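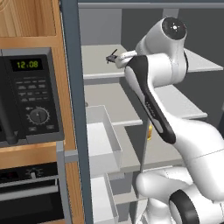 Rolura Nation Builder, version 3: review

Rolura is a browser tool for people who run made-up countries, either on forums or for a tabletop group. You set up a government, fill the offices, hold elections and publish the results as a set of linked pages. I have used it since March for a federal republic called Clunau, which has a two-chamber parliament and a shared presidency.

Setup

A new country starts from a template. There are templates for monarchies, republics, city states and military governments, and each one can be changed later. I picked the federal republic and had a working cabinet list the same evening. Adding the provinces took longer. Each province needs its own legislature, even if you never plan to use it, and there is no way to copy one province to another.

Elections

This is the best part of the tool. You enter parties, districts and a voting method, and it works out the seats. My first Clunau election had 200 seats split by proportional vote. The seat chart came out clean and the table could be sorted by party or province. A runoff in the province of Amus was decided 2,226 to 1,484, and the margin carried over to the national page without any work on my part.

Coalition agreements are weaker. You can list which parties are in government, but you can't show a party that supports the cabinet from outside. I ended up writing that in the notes field.
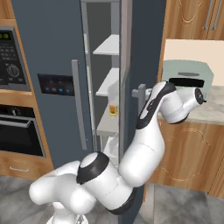
Kitchen with the refrigerator open and a jar on the lower shelf.

Constitution editor

Articles are numbered automatically and amendments are kept in a history. If you delete an article, the cross-references to it stay in place and point nowhere. I had to fix those by hand. Majumder, the older program I used before, handled this better, although its page layout was poor.

Export

Pages export as plain text or PDF. The PDF drops the seat charts. Plain text keeps everything except the flags.

Verdict

Good for anyone who holds regular elections in their country. If you mainly write laws and treaties, stay with Majumder until the cross-references are fixed.

Reviewed 30 April 2025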